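Speaker notes – Carosska evening, the talk with the long title
(Read these once more on the train. Don't read them out!)

Opening

Hello, thank you, lovely to see so many of you on such a warm evening. If there's no clicker, just say "next" to Jarosław and he'll move things along. Start before the room goes completely quiet, it's easier that way.

I want to spend my slot on the dull end of robot learning. Everybody has seen the clips where an arm folds a shirt. My part comes months before that, when a person stands at a table with a gripper in their hand and does the same small job over and over, so that a model has something to copy. I've been doing this at Nastelitz for 14 months and I still like it, which probably says something about me.

Ask for hands: who has ever labelled data? Who has ever made it by hand, with their own arm? (Expect lots for the first and very few for the second. If there's someone, ask them what hurt. It'll be the wrist.)

What we thought we were collecting

When we started Malabanan, which is our tabletop project – boxes, lids, putting things in, taking things out – we had a sheet of tasks and a target for each one. 40 examples per task, tick, move on. Jarosław Urbańczyk wrote the sheet and I did most of the gripping, and for the first fortnight we were terribly pleased with ourselves.

Then we trained on it. The policy was very good at one box, in one spot, coming in from the right. Turn the box a bit and it went for the place where the box used to be. It had learnt my habits. I'm right-handed, I'm a bit lazy, I always came in along the same line, and there it all was, played back to me by a machine.

(Pause here, people usually laugh. Don't rush the next bit.)

So the sheet changed. We stopped writing "open box, 40 times" and began writing down how the box lies, which way the hand comes in, whether the lid starts up or down and who is holding the gripper. Same number of examples in the end, much more spread.

The boring rules

Go through these quickly, they're on the handout.

Move the box before every example, and turn it too. If you only slide it you'll find it's always facing you.

Begin from somewhere different each time. Left, right, high, low. Try starting so far off that you have to look for the thing first.

Slow down at the fingertips. You can be quick through the air but the last little bit before contact is the part the model needs most, and it's the part we all hurry.

Keep your other hand away. I lost a whole morning's examples at Tomitent's place because my left thumb kept wandering in to steady things. 19 of them, all perfectly nice apart from the thumb.

Say "bad" out loud when one goes wrong, and mark it there and then. You won't remember after lunch.

On mistakes

Spend a bit longer here, it's what people asked about last November.

We used to bin every fumble. Now we keep the ones where the person recovers: you miss the lid, you back off, you come round again and get it. Those are gold. A model that has only ever seen clean grasps has no idea what to do when it's slightly off, and it will be slightly off nearly all the time. What we still bin is anything where the person gives up, or where they get there by doing something daft, like pinning the box against their own sleeve.

Out of one batch of 179 we argued over nearly every recovery. I'd say keep, Jarosław would say bin, and we'd watch it again. If you run a project like this, put that argument in your calendar, it takes longer than the gripping does!

Scenery and starting points

People always ask me how messy the table should be. My answer is that you want both. Do plenty with hardly anything out so the reaching gets learnt properly, and then bring in clutter bit by bit. We went straight to clutter on the first try and couldn't tell which part was failing.

And look at what the gripper sees, please, before you look at anything else. I spent ages checking our sessions from a chair, where it all seemed tidy. From down by the fingers it's another world. Shiny plastic throws light back at you, the pads cover half of what you're after, and a see-through box on a pale table is a rotten thing to find the edge of.

(Next two slides. Leave them up for a while and have some water.)
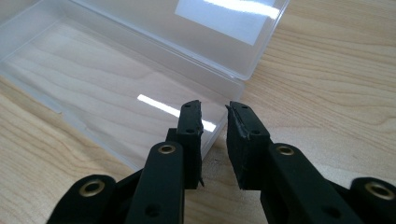 Open fingers and pale wood in both, and the clear box with its lid up in the first. 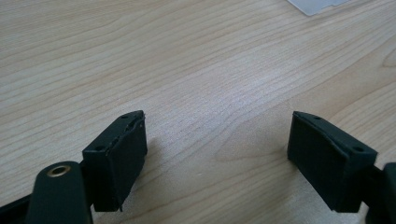
Right, so, wear. Pads are a consumable and I wish we'd budgeted for them that way. As they get ragged the grip changes, you start squeezing harder without noticing, and your early examples and your late ones stop matching. We now write down which pads were on for every session. Changing them halfway through a batch is a bad idea, so change them before you begin or put up with them until you finish.

Same goes for people. Swap whoever's gripping after half an hour, even if they say they're fine. I always say I'm fine, and my last ten examples are always rubbish.

If there's time

Tell the one about the lid that pinged off under the radiator. If we're running late skip it and go straight to questions.

Likely questions: how many examples is enough (it depends on how varied they are, give them the box story again), can you do it at home (yes, if your table doesn't wobble), will we share the Malabanan set (we'd like to, ask Jarosław, he's the tall one by the door).

Say thank you to Carosska for the room and the sandwiches. Handouts are on the chair by the front row – take the spare ones home.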